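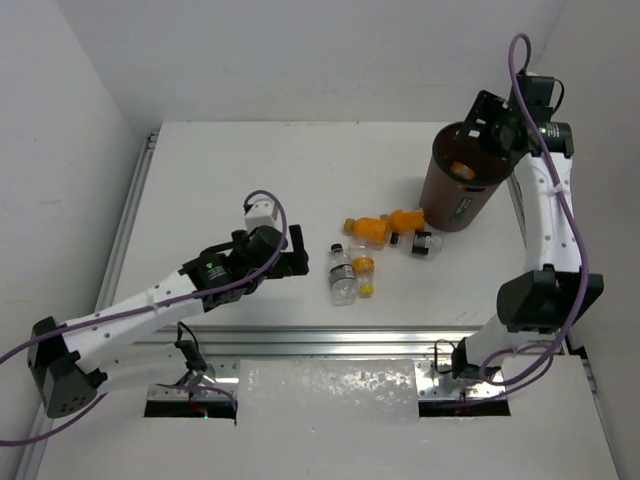

Minoru Nishimura: I bought the Lillus for a back room that never got above chilly in winter. It takes a while to warm up, but once it's there it holds the temperature well and makes hardly any noise. My only grumble is the length of the cable.

Lillus oil-filled radiator by Vemance
Item 772

The Lillus is a 2000 W portable radiator for bedrooms, studies and other rooms that need extra heat for part of the day. The oil is sealed in at the factory and never needs topping up. There are 3 heat settings and a dial thermostat, which switches the radiator off when the room is warm enough and on again when it cools.

Four castors come in the box with the fixing plates and wing nuts. Turn the radiator upside down on a blanket to fit them. No tools are needed.
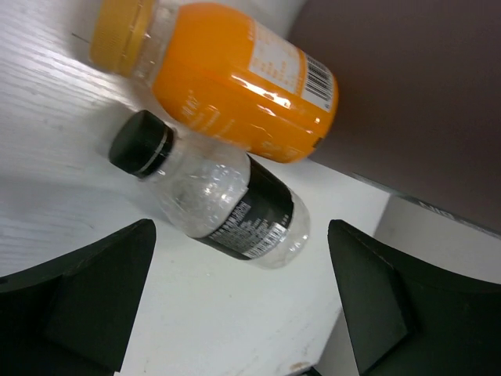

Using the timer

The timer is a ring of small tabs around the clock face. Push a tab in to switch the heat on for that quarter of an hour. Turn the ring until the arrow points to the right time. The clock stops in a power cut and has to be set again afterwards.

Placing it

Leave at least 30 cm clear on every side, and more in front of curtains. Don't stand it directly under a wall socket, and don't use it with an extension lead. It isn't suitable for bathrooms. A faint smell on first use is normal — open a window and run it on high for an hour.

In the box

Radiator, castors and fixings, instruction booklet. The colour is white only. The grey version was dropped in July, though we still stock the grey castors as a spare part.
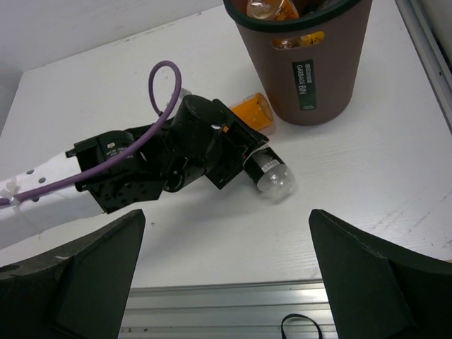 Can I leave it on overnight?
Set the thermostat low and use the timer to switch it off once you're asleep. Keep bedding and clothes well away from it.

Can I dry washing on it?
Never cover the radiator. It has a cut-out that will switch it off if it gets too hot, and it must then be unplugged and left to cool before it will start again.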